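Review: the Takagi desktop arm with the Cernov two-finger gripper, tried out at the Gandalside open day

Oct 3, 2025

I grow and dry culinary and tea herbs on a small scale, and for two seasons I have been looking for something that could take over portioning leaves into pouches. A person can do it well, but it is slow and it makes your shoulders ache. When Gandalside announced an open day in September with a leaf-handling demonstration, I signed up and drove over.

The arm is sold by Takagi as a desktop kit. The gripper and the control software on show were from Cernov. The price on the card by the door was $3590 for the arm, the gripper, the wrist board and the software, with shipping extra. You supply your own computer.
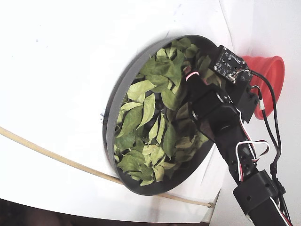 Staleo
Herb grower and small-batch packer; writes the equipment reviews for this site

Picking up leaves sounds easy until you watch a machine try it. A bolt or a bottle is the same shape every time. A pile of leaves gives way when you push on it, springs back in odd places, and hides how deep it is. Gandalside's staff had set the demonstration up with a shallow dark dish on a white sheet, and the arm came down into the pile from the side with its wrist above the rim. I liked that they used real leaves of mixed color and size. At another show I went to, the maker used paper disks, which told me nothing.

The build is what you would expect from a kit. The links are black, with rows of holes along the side so you can bolt things on where you want them. That is handy if you like to tinker. The wiring is less tidy. The servo wires hang in open loops beside the arm, and in a packing room I would want all of it sleeved before the first shift. Leaf dust gets into everything, and loose loops get snagged on trays. The circuit board up at the gripper is out in the open as well. I asked whether a cover was available and was told one is planned, with no date.

Speed is the weak point. The operator ran a set of 107 picks while we watched, which took long enough that half the group wandered off for coffee. The arm stops above the pile, goes in, closes, lifts, and stops again. I can portion a good deal faster by hand. On the other hand, I can't do it at two in the morning, and this thing could.

Portion size varied more than I would like. Some picks brought up a fair pinch and some brought up almost nothing. Cernov's answer is to weigh each drop and send the arm back for a top-up, and that worked on the picks where I was standing close enough to read the scale. It costs more time, of course. 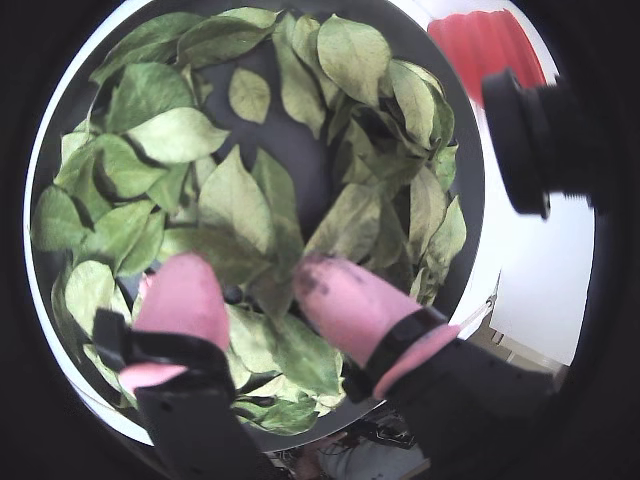
Dried leaf is the part I care about most, so I spent the rest of the visit on that. Whole leaf sells for more than broken leaf, and any machine that crushes it is costing you money with every pick. I went through a handful from the output tray and found more broken tips than I get by hand, though fewer than I had feared. The soft pink pads on the fingertips deserve some credit for that. They also pick up dirt. One of them had dark stains on the tip, and for food work I would want to know how the pads come off, what they can be washed in, and how often they need replacing. The answer I got was that they are rated for 1000 cycles between changes. For a packing line, that is not many.

Another thing to watch is how the pile changes as it goes down. With a full bowl the gripper has plenty to close on. Once the leaves are mostly around the wall and the bottom is showing through, it needs to be steered toward them, and the operator took over by hand for a while at that stage. A bowl with sloping sides might help — I suggested it and they wrote it down.

The software looked simple enough. You show the arm a few picks, it repeats them, and you correct it when it goes wrong. I had 2 turns at the controls and got leaves out both times, so the learning curve is not steep.

Good: fair price for a full kit, gentle for a machine, easy to start with, plenty of mounting holes.

Not so good: slow, uneven portions, exposed wiring and board, short pad life.

Would I buy it? Not for packing, not this year. If you teach, or you want to test whether your product can be handled by a machine at all, it is worth a look, and Gandalside will let you bring a bag of your own leaf if you ask ahead. I plan to go back with lemon verbena, which is more brittle than anything they had out.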